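April
Elvira Llanos, Infrastructure

Progress report: server consolidation, Berndale office

Work on the consolidation is on schedule for the second phase and slightly under budget. This report covers the period since the January update and sets out what we need from you before the summer.

Of the 514 workloads listed in the original inventory, most of the low-risk group now runs as virtual machines on the new hosts. We left the payroll and records systems where they are until the storage question described below is settled. A further 49 entries in the inventory were duplicates or had been retired without anyone updating the list. Those have been closed and will not be migrated, and the license count has been adjusted to match.

The move itself was done in batches, always after 7 p.m. Each batch was copied, started on the new host with its network disconnected, checked by the owner of the application, and then switched over. Two batches had to be rolled back. In the first case an old reporting tool was tied to the hardware address of its original network card, and we fixed this by assigning the same address to the virtual card. In the second, the guest clock drifted enough to break logins. Time sync is now part of the standard build.
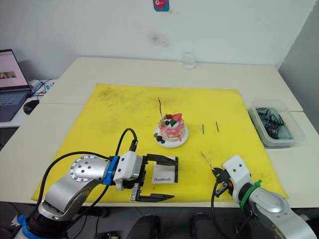
Two arms over the yellow mat on the worktable.

Performance is acceptable. Users in Berndale reported slow file access during the first days after the mail archive was moved, and we traced it to three guests sharing one busy disk group. Spreading them out solved it. Memory is the tighter resource. We planned for moderate overcommitment, but the Cusi database servers use nearly everything they are given, so those now have fixed reservations. The result is less spare room on the hosts than the plan assumed.

Backups are the weakest part of the project so far. Kitov, the backup product we carried over from the old setup, still treats each guest as a physical machine and runs an agent inside it. When several jobs start together the host slows down noticeably. We have staggered the start times as a stopgap – this works, but the nightly window now runs close to the start of the business day. The vendor's host-level module is in testing on one server. Restores of single files have gone well. We have not yet tried a full restore of a large guest and will do so before recommending the module.

The storage question is still open. Usumia quoted for a second shelf on the existing array, and the price came in higher than the figure in the plan. The alternative is to keep the older array for test machines only, which would free enough space for payroll and records but leave us paying its support contract for another year. I would like a decision on this by the end of May.

Staff time has run over by some 2 weeks, nearly all of it spent tracing undocumented application owners. Hardware and licensing are both below forecast, and together they cover the difference.

Next steps are the full restore test, the remaining medium-risk servers, and the shutdown of the two oldest racks once their last workloads are off.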